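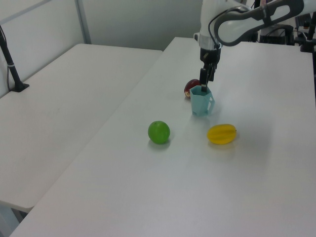 Gripper at the measuring cup, Ivthorpe packing site.

News > Automation > Workplace

Tudose has put a robot arm on sample sorting at its Ivthorpe site, where staff used to handle 2000 pieces a shift by hand. Integration was done by Trendetti.
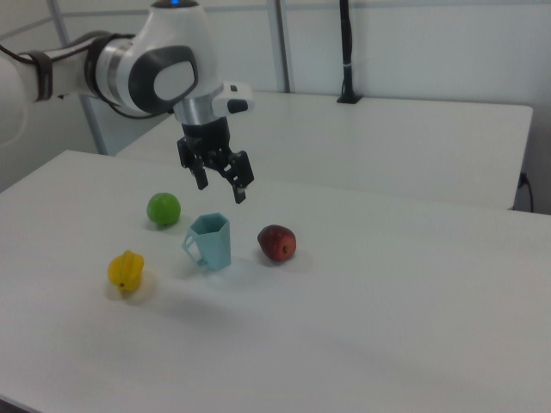 The 4 sorters keep their jobs and pay grade. They now set up trays, clear faults and check rejects – work that needed 3 days of training. Lifting is down, standing time is not. Staff have asked for stools at the fault station. A second arm is planned for Wollcombe.

Contact the news desk | © Trade Notes | Back to top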